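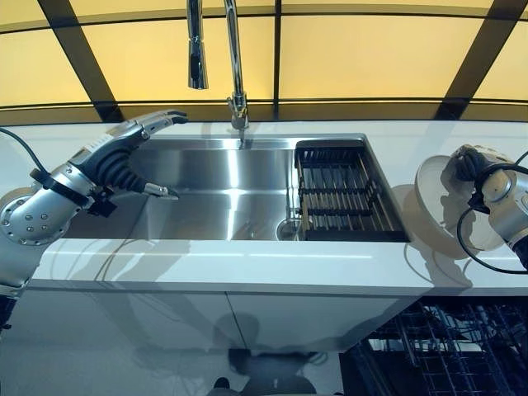

Mevau洗涤台:白色台面、不锈钢水槽、镀铬抽拉龙头、槽内沥碗架

Mevau洗涤台 台面+水槽+龙头+沥碗架 成套

货号前缀:MV
生产:Gristport
经销与安装:Metex
展示与取样:Hsiao厨具店
供货状态:台面按订单裁切,水槽、龙头、沥碗架有现货
本页更新:2019年10月1日

产品概述

Mevau是一组按洗碗动作来安排的厨房洗涤台。台面为白色亮面,水槽嵌入台面,抽拉龙头装在水槽后沿,沥碗架放在水槽右侧,台面以下是白色柜门,洗碗机放在右手一边。盘子冲过之后可以先立在沥碗架上,也可以直接转入右下方的洗碗机,中间不用绕过别的柜子。

这一组产品面向面积不大的家庭厨房、办公室茶水间和小型公寓。做大锅菜的后厨不建议选用,水槽和龙头的配置都是按家用餐具考虑的。

成套购买时,台面开孔、龙头孔和沥碗架的搁放位置由工厂一并核对。单独购买其中一件也可以,但请先看后面的“尺寸与配合”一节,尤其是只买沥碗架的客户。

台面

标准段长161厘米,两端可以接续,也可以靠墙收口。表面为白色亮光处理,颜色只有这一种。另有哑光样板在Hsiao厨具店可以看到,目前不接单。

亮面台面的优点是好擦,水渍和油点用湿布一抹就掉。缺点是浅色亮面上有灰有水印都看得清楚,尤其在灯光从上方照下来的时候。介意这一点的客户,建议在水槽旁边常备一块干的超细纤维布,洗完碗顺手擦一遍。

刀不要直接在台面上切。热锅请放在隔热垫上,刚离火的铸铁锅特别容易在台面上留下印子,这种印子不在保修范围内。酱油、咖啡、姜黄粉一类容易着色的东西,洒了以后当天擦掉即可,隔夜的可以用小苏打糊敷一会儿再擦。不要用钢丝球,也不要用带颗粒的去污膏。

台面开孔在工厂完成,边缘做过封水处理。现场临时改孔的,封水要重新做,由安装师傅处理,客户自己开孔后渗水造成的柜体鼓胀不予保修。

水槽

水槽为拉丝不锈钢,内壁和槽底都是拉丝面。拉丝方向一致,擦洗时顺着纹路走,横着擦容易留下细划痕。新水槽刚用时划痕比较显眼,用上一段时间,细纹多了反而均匀,这是不锈钢水槽的正常现象,不影响使用。

Mevau系列里的水槽分单槽和双槽两类,外沿开孔相同,因此同一块台面可以任选。怎么选主要看两件事。一是有没有洗碗机。有洗碗机的家庭,手洗的多半是炒锅、烤盘和砧板,单槽放得平。二是习惯不习惯边泡边洗。习惯先泡一盆再冲的,双槽方便,一边泡碗,一边放沥碗架沥水。

双槽款的两格大小不等,宽的一格用来洗,窄的一格用来沥或者泡菜。有客户问能不能把窄格换到左边,可以,订货时注明即可,价格不变,交期略长。

槽底有排水坡度,正常情况下放水后不会大面积积水。如果靠近下水口的一圈总是留着一汪水,多半是安装时水槽没有调平,请联系Metex上门调整,安装后第一年内不收费。

水槽随货附送提笼和密封圈。提笼里的菜渣请每天倒掉,不要靠水冲下去。下水管为通用口径,本地五金店能配到替换件。

龙头

龙头为镀铬抽拉式,颈管较高,喷头可以拉出来,冲洗水槽四角和大锅内壁都够得到。洗完以后喷头自行回位。回位不顺的,先打开水槽下面的柜门,看看软管上的配重有没有被瓶瓶罐罐顶住,这是报修里最常见的一种情况,把东西挪开就好了。

龙头颈管高,装在窗前的客户要注意窗扇的开启方向。内开窗请提前量好窗扇下沿到台面的距离,必要时换用矮颈款。矮颈款也是抽拉式,镀铬,外观一致,只是颈管短。

镀铬表面怕酸。除水垢时可以用稀释过的白醋,湿敷几分钟后马上用清水冲净,再用干布擦亮。洁厕剂不能用,沾到以后镀层会发乌,而且擦不回来。出水变小时,先拧下喷头的出水网,用旧牙刷刷一刷再装回去。

水质较硬的地区,建议在角阀前加一个前置过滤器。Metex可以代装,过滤器由客户自备或者另购。

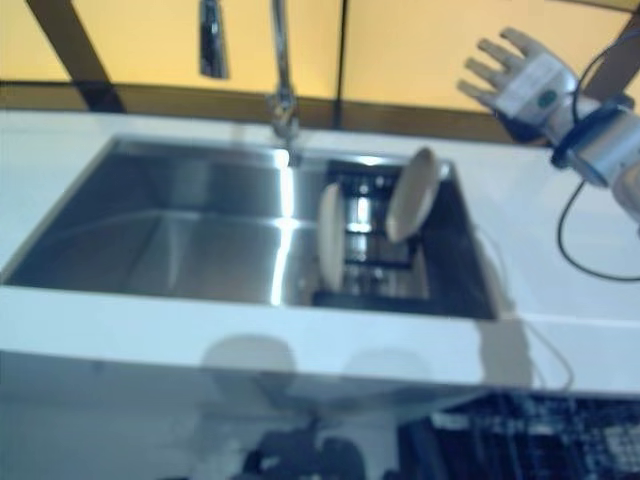

沥碗架

沥碗架搁在水槽里,不占台面。架子由密排的竖档和横档组成,盘子插在竖档之间,立着沥水,水直接落到槽底流走,不需要接水盘,也就没有倒接水盘这道活。颜色为深色,油污和茶渍不显眼,但水垢会显出白点,水硬的地区请多擦几次。

适合立放的是平盘、浅口碟和不太深的汤盘。深碗请倒扣在横档上,或者斜靠在边上。杯子可以倒扣,高脚杯不建议放,杯脚容易卡在档间,取的时候一歪就碰到旁边的盘子。砧板可以靠着最外侧立放,薄的没有问题,厚实的砧板偏重,会把架子压斜。

放盘子时最好隔一档放一只。两只盘子贴得太近,中间的水下不去,过了一夜背面还是潮的。大小盘混放时,大的放后面,小的放前面,拿取顺手,也不容易互相碰到。平盘略带一点倾斜沥水更快,不必每一只都扶得笔直。

架子可以整个提出来。要洗大锅的时候,把它拿到台面上,下面垫一块布,用完再放回去。架底四角有软垫,用来隔开不锈钢槽面,避免磨出划痕。软垫属于消耗品,变硬或者脱落了可以单独补购,不必换整架。

Hsiao厨具店的Pei-shan Chu在店里用这款沥碗架用了一段时间,她的建议是买之前带一只家里最常用的盘子去试。“大家都问能放几只,其实先要看盘边厚不厚。边厚的粗陶盘插进去会紧,骨瓷和普通白瓷都很松快。”店里欢迎客户自带餐具比对,试放不需要预约。

尺寸与配合

标准台面段长:161厘米
台面完成高度:80厘米,可通过柜脚上调
沥碗架宽:31厘米
架底与槽壁间建议留空:每侧8毫米
水槽:单槽或双槽,拉丝不锈钢
龙头:镀铬抽拉式,高颈或矮颈
柜门:白色

只买沥碗架、配自家原有水槽的客户,请量水槽内侧底部的宽度,不要量上口。很多水槽的侧壁带斜度,上口宽,底下窄,按上口买回来的架子往往落不到底,斜着卡在半截。量的时候用硬尺贴着槽底量,圆角的部分不算进去。量完的尺寸减去两侧留空,仍大于架宽的就能放。

下水口的位置也要看一下。架脚如果正好压在下水口的边圈上,架子会晃,可以转一个方向再试。转过来还是压着的,就不要勉强使用。

台面高度的选择,以站直后手肘略弯、手掌能平放到槽底为宜。标准高度将近普通餐椅椅面的一倍,个子高的使用者洗碗时容易弯腰,建议把柜脚调高。柜脚调高以后踢脚板要换高款,请在订货时一起说明,事后补做会有色差。

与洗碗机的配合

洗碗机建议放在水槽右侧。习惯右手拿盘的人,冲完往右一转就能放进碗篮。左撇子可以要求镜像排布,台面开孔、柜门铰链方向和给排水接口都要跟着改,请在下单前确认好,台面裁切以后不能更改。

洗碗机碗篮完全拉开时,前面应留出一个人侧身站立的位置。厨房过道偏窄的,量的时候请把洗碗机门放平再量。我们遇到过柜子装好以后洗碗机门放下来顶到对面橱柜把手的情况,最后只好换把手。

洗碗机的排水管与水槽共用一个下水三通,三通要高于洗碗机排水口,并且软管在柜内要绕一个高弯,防止水槽的脏水倒流。由Metex安装的均按此做法。客户自行安装的,请把这一点交代给师傅。

洗碗机本身不在成套价内,各品牌的嵌入式机型大多能配,订货时请提供机型的安装图。

安装

安装前现场需要准备好的内容:冷热水角阀已装好并能关严,下水口已露出并清理干净,墙面瓷砖或背板已经完工,地面已找平,水槽柜位置附近有带接地的插座。背板请在台面之前做完,先装台面后贴背板,接缝处不好收口。

安装顺序是先落柜体并调平,再放台面,然后嵌水槽、打胶、装龙头、接下水,最后挂柜门。打胶以后当晚不要用水,第二天再试漏。试漏时把水槽放满,塞住,等一会儿再一次放空,同时用干纸巾在每个接口下面摸一圈,纸巾不湿为合格。

负责安装排期的是Metex的Anas Abu Hammour。旧台面拆除需要提前说明,拆旧和装新不安排在同一趟,拆下来的旧石材请客户自行联系清运。楼梯房没有电梯的,长台面能不能转得过楼梯拐角要先看现场,转不过去的改为两段拼接,接缝不放在水槽位置。

厨房在每年四月前后需求较集中,排期会拖长,急用的客户请避开。

日常清洁

每次用完:水槽冲一遍,顺纹擦干。沥碗架上的盘子收走以后,把架子提起来抖一抖水。龙头根部和台面交接的一圈最容易积水,擦台面时不要漏掉。

每周:沥碗架整体刷洗一次,重点是横档和竖档交叉的地方,这里容易积一层滑腻的东西。用软毛刷加普通洗洁精即可。水槽里如果有淡淡的锈点,多半是别的铁器留下的浮锈,用小苏打粉顺纹轻擦能去掉。湿的铁锅和钢丝球不要留在槽里过夜。

每月:拆下提笼和喷头出水网清洗,检查柜内软管接头,柜底摸一遍有没有潮气。

漂白水不要长时间泡在不锈钢水槽里。砧板要消毒的,另外找一个塑料盆。

常见问题

沥碗架可以进洗碗机吗?
可以,横放在下层,底部软垫要先取下来。不过架子占地方,平时手刷更省事。

架子放在水槽里,洗菜会不会不方便?
单槽的话会占掉一部分位置,洗叶菜时建议提出来。双槽把架子固定放在窄格里,平时不用动。

水槽冲水声音大不大?
槽底背面贴有减振垫。抽拉喷头切到花洒水流时声音较小,直流水打在槽底中央会响一些。

白色柜门会不会发黄?
靠近灶台的一侧受油烟影响较大,水槽下面的柜门一般没有问题。柜门上沿沾了水请随手擦掉,不要挂湿抹布,长期受潮的地方封边会先起翘。

能不能只换水槽不换台面?
原台面开孔与本系列外沿相符的可以换。请把旧水槽的开孔尺寸和台面厚度发给Metex,核对以后再报价。石英石台面扩孔可以做,现场灰尘比较大,请提前把橱柜里的东西收好。

沥碗架有没有浅色?
没有。Gristport目前只生产深色。

龙头有温热水滴漏,是阀芯坏了吗?
刚关水时滴几滴是颈管里的余水,属于正常。隔了很久还在滴的,请报修换阀芯,保修期内免费。

保修

水槽本体保修五年,龙头阀芯保修三年,软管和密封圈保修一年,沥碗架保修一年。台面保修两年,限接缝开裂和封水失效。烫伤、刀痕、着色、磕碰不在保修范围内。保修凭订单和安装单办理,两张单据请一起保存。

转售房屋的,保修可以转给新住户,在剩余期限内有效,由原客户向Metex登记一次即可。

订购

成套订购请提供厨房平面草图,标出窗、门、上下水和插座的位置,手画的也可以。只买沥碗架的,提供槽底内宽即可。样品在Hsiao厨具店,台面和柜门色板可以借走比色,归还时请带上借条。

台面裁切后不接受退换。水槽、龙头、沥碗架未安装、未使用且包装完整的可以退换,运费由客户承担。收货时请当着送货人员的面拆开检查,台面边角如有磕损,请拍照并在送货单上写明。

相关配件

沥碗架底部软垫
水槽提笼及密封圈
龙头喷头出水网
高款踢脚板
下水三通(带洗碗机接口)
水槽背面减振垫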